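Home Help Boards > Bedrooms & Linens

Heavy blue bedspread keeps sliding off and looks like a mess, how do you fold/drape it??

Posted by Aishwarya Menon
November 1, 2019

Ok quick one, typing this on my break. We moved to a rental in Hidthorpe in May and the bedroom is fine, nice actual ceiling with the stepped part and the light strip in it, white walls, bed on one side, desk on the other. Beige fitted sheet. On top I put a big blue cloth, it's a denim sort of fabric, not a real bedspread, my aunt had it made up from yardage. Pretty heavy. No lining.

Problem: I can't get it to lie flat. I throw it from one corner and it goes on in a diagonal and bunches in the middle, then I pull one side and the other side comes up. By the time it's straight the sheet underneath is all wrinkled again. Every morning. And it slides off on the open side at night if I leave it folded at the foot.

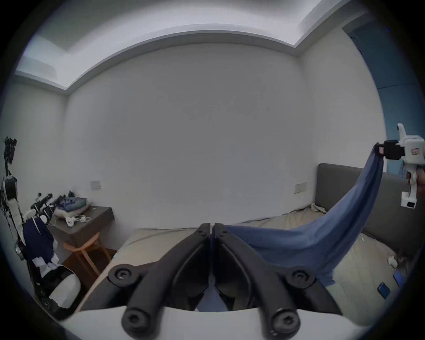

Things I tried so far. Ironing it (took forever, creases back in 2 days). Tucking it under the mattress, too thick, makes a lump. Those elastic clip things from the Ovano store, they popped off. Husband says just leave it on the chair lol. No.

It's a wide bed and I'm usually doing it by myself bc he leaves before me. Cloth is 60 inches on the short side I think? I measured it before washing so may be less now. Also should I even be washing it with the sheets.

Would love a way to do this that takes under two minutes. Also any ideas for the wall, it's super plain, just the switch plates. Can't drill.

Saranya Sastry
replied

Did housekeeping at a guest house for a long time, so, here is what we did with heavy covers on our own, no second person.

First do the sheet properly. If the sheet is loose the top cloth drags it and you get wrinkles every time. Pull the fitted sheet down at the foot corners last, not first. Run your forearm over it, middle out to the sides.

Then don't throw the blue one. Throwing works for light stuff. Heavy cloth you want to fold before it goes on:

Fold it in half the long way, so you have a long strip.
Lay the strip down the center of the bed, fold line on the middle, open edges toward you.
Go to the foot and square that end up. Then the head end.
Walk to the other side, take the top layer by both corners and bring it over toward you.

Thats it. It lands straight because the fold is already your center line. You only pull a little at the corners after. If you can't reach both corners at once do the foot corner, then the head corner, small pulls. Don't yank from one corner, that's your diagonal.

Mark the center with a few stitches of thread at each end so you can find it when you're half asleep. I used white thread on dark covers.

For night, fold it in thirds toward the foot and put the fold edge toward the pillows. Slides a lot less. Or do take it off the bed, heavy cloth on your feet all night isn't great anyway.

Washing: separate from the beige sheet!! Blue denim type fabric can bleed for a good while, and pale sheets will show it. Cold, inside out if it has an inside, hang it over two lines so it doesn't get one hard crease in the middle. Shake it hard before hanging. I wouldn't iron the whole thing, just the edge that shows.

Subbarao Bhat
replied

buy a comforter

Thirumalai Fernandes
replied

Agree w/ Saranya on folding it first. Couple more things.

60 inches is narrow for a wide bed. If its a queen thats your problem right there, there's not enough hanging over on the sides to hold it in place, so any pull on one side brings the other side up like you said. Measure again. If it's come up short turn it the other way and use it as a runner over the bottom half. Looks like you meant it, and way easier to straighten. I did this with a shrunk one and folded under the extra, no sewing.

Sliding: piece of that rubbery shelf liner, cut 30 inches long, flat under the cloth at the foot end. Between the sheet and the cloth. Cheap, can't feel it. Bellamy hardware has it by the roll or any dollar place. Take it out before you wash, I forgot once and it was a pain picking it off.

Creases, spray bottle w/ plain water, smooth with your hands, leave it. Fan on. Does most of what ironing does.

Wall. Adhesive strips and a light fabric hanging, nothing heavy over the headboard pls. Keep it clear of the switch by the bed or you'll be feeling around under it in the dark. Or leave that side alone and just lean something tall on the desk, same effect. Test a strip somewhere hidden first, mine took paint off in the last place and I got charged 33 dollars.

Aishwarya Menon
commented

Thank you!! Measured. 57 across now so yes it shrunk, ugh. And it is a queen. Tried the half fold anyway and it did go on straight first time, took me maybe a minute. Edges dont come down far enough though so going to try the runner thing this weekend and get the shelf liner.

Saranya do you mean thirds from the head end down, or thirds sideways?

Saranya Sastry
commented

From the head end down. Pick up the top edge, bring it two thirds toward the foot, then fold back over so the clean edge faces the pillows. If you go with the runner you can skip it, just leave it where it is.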